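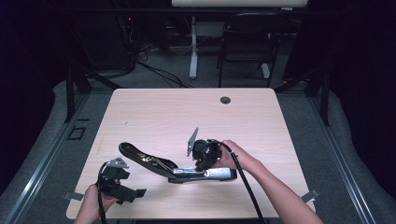 Home | Guides | Desk & Chair | Garden | Contact

Part 4: Putting the Fleris chair back together

Okay, you've made it through the scary part (Part 3, the gas lift) and your chair is in pieces all over the house. Mine was too! This part covers the seat, the back and the arms, and I'd set aside an evening for it. I did my first one in August with the windows open and lost a washer to the yard, so learn from me and close them.

These steps are for the Fleris office chair, the older one with the seven bolts under the seat. If you have the newer Cassim, the order is the same but the bolts are longer, and you can skip step 5 completely.

What you need before you start:

- the hex key that came in the bag (or any good one that fits snugly)
- a Phillips screwdriver, medium
- an old towel or blanket
- a muffin tin for the bolts, and yes I mean it 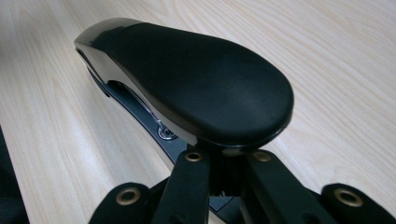 Posted Tuesday, September 11, 2018 by the Grilluswood Fix-It Page

Seat and base

1. Lay the towel down and put the seat on it upside down, front edge toward you. There's a little arrow stamped in the bottom board. If you can't find it, the front is the side that curves down.

2. Set the tilt plate over the four middle holes. The tension knob points to the front. I got this backward once and the chair leaned forward like it was trying to dump me on the floor.

3. Start all four bolts by hand, just a few turns each. Don't tighten anything yet! You want the plate to wiggle.

NOTE: If a bolt won't start, back it out and try again at a slightly different angle. Forcing it will chew up the threads in the board, and then you're into Part 6, which is my least favorite part to write and to do.

4. Now tighten them in a crisscross, going around twice. Snug is fine. I stop when the key starts to bend in my hand.

5. Slide the back bracket into its slot and put in the three long bolts, again loose first and then tight.

CAUTION: Keep your fingers out of the gap between the bracket and the plate. The tilt is on a spring and it can snap shut when you aren't expecting it.

Arms

6. Sort your arms into left and right. They look the same until you've bolted them on wrong, at which point they look very different. The pads should sit a bit wider at the elbow.

7. Attach each arm loosely, sit down, and put your elbows where they like to be. Then get up and tighten. People skip the sitting and end up with sore shoulders a week later.

8. Stand the chair up on its casters and drop the seat onto the lift. Sit down hard, once. You should feel it settle.

NOTE: After 24 hours of regular use, go back and check every bolt with the key. They always loosen a little the first day. After that I check mine when I change the clocks.

If it squeaks, try a dab of plain white grease where the bracket meets the plate. A new set of bolts from the Jilport parts counter ran me 34 dollars, so please try the grease first.

Next up is Part 5, where we get into tilt tension and I try to talk you out of cranking it all the way down.

1,169 views

Comments (3)

deskjockey_pa: The muffin tin thing saved me. Did the whole chair in one evening and had nothing left over at the end.

mapleandrust: Is the Cassim knob supposed to click when you turn it? Mine does and it's making me nervous.

twocatsonechair: Put my arms on backward, even after reading step 6. Going back in tomorrow, wish me luck!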